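Let the Dining Room Go

My town is about to make a mistake over something that sounds too dull to argue about, so I will try to keep this short. The Kirkmont planning board wants to keep the rule that every new single-family house over a certain size must have a "separate dining area." The rule is old. It was written when lots were bigger and building was cheap. A public hearing in January drew four speakers, and three of them wanted the rule left alone. I was the fourth.

I build houses for a living, or did until my knees gave out, and now I draw plans for other people who build them. So I have an interest here and I'll say so. Fewer required rooms would make my work a little easier. It would also make me a little less money, as I charge by the square foot.

What the rule costs

The minimum size for the dining area under the Kirkmont code is 110 square feet. That is a decent bedroom for a child. On the narrow lots left along the Ongart road, it is often the difference between a house with three bedrooms and a house with two. A couple came to me last year with a lot they had inherited and a budget they had worked hard for. They have two kids and her mother lives with them. They did not want a dining room. They wanted a bedroom on the ground floor so her mother would not have to climb stairs. I had to draw the dining room anyway, and then draw it again with a wide door and a closet, and then explain to the inspector why a dining room had a closet. He knew why. He made me take out the closet.

That is the usual result of a rule like this. People get around it. Drive through Plondville, which had the same rule until it was dropped, and ask the owners of the older houses what is in the dining room. You'll hear about treadmills, sewing machines, desks and a great many cardboard boxes. They eat in the kitchen like everyone else.

What people say in its favor

Agnes Mowat spoke at the hearing and spoke well. Her argument was that families who sit down together at a real table do better than families who don't, and that if you take away the room you take away the habit. I have known Agnes a long time and I don't doubt that it was true in her house. She raised five children and they all still come home for holidays.

But I grew up in a house of 800 square feet with no dining room at all, and we ate together every night. The table was against the kitchen wall and my father pulled it out before supper and pushed it back after. If you were late you got the seat by the stove. The habit came from my mother, who would not serve anyone standing up. I don't believe a zoning board can write that into law by asking for more floor.

Kenneth Rankin made a different point, about resale. He sells houses, and he said buyers expect a formal dining room at the upper end of the market. He may be right. If so, the people building at the upper end will go on putting them in without being told to. A rule is only needed to make people do what they would not do by themselves, and I would like to hear why the board thinks it should be making people do this.

A table is enough

I should say that I like a big table. I think every household that can fit one ought to have one, and I think it should be out where people pass it ten times a day. A table in its own closed room gets used for Thanksgiving and for wrapping presents. Put the same table in the main room and it gets used for homework, bills, card games, bread dough and arguments.

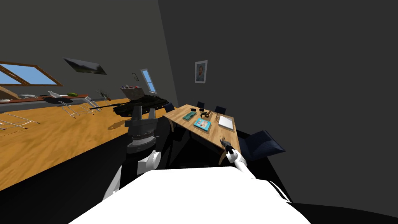
What the board should do

Strike the section. It is one paragraph long and nothing else in the code depends on it. Shona Buchanan, who drafted the Plondville change, told me it took her an afternoon, and most of that was finding the original.

If the board can't bring itself to do that, there is a weaker version I could live with. Let the owner name the use of the room. Keep the floor area if you must, but let it be a bedroom, with a closet and a proper window, or an office, or simply more living room. Tadeusz Walczak suggested this in his letter to the board, and it would at least put an end to the business with the closets. I would still rather see the whole section go, as the floor area is where the money is.

There is also the matter of existing houses. Ewan Yule bought one of the old Rollow houses and was told he could not turn the dining room into a downstairs bathroom unless he added the lost space back somewhere else. He uses a cane. The bathroom is up a flight of thirteen steps. Whatever the board decides about new building, it should let people like him change what they already own.

The vote is next month. Written comments go to the clerk at the town office, and they do get read - I have seen the binder. Mine is already in it. If you live here and have a room in your house that you only walk through to get to some other room, I'd ask you to send one too.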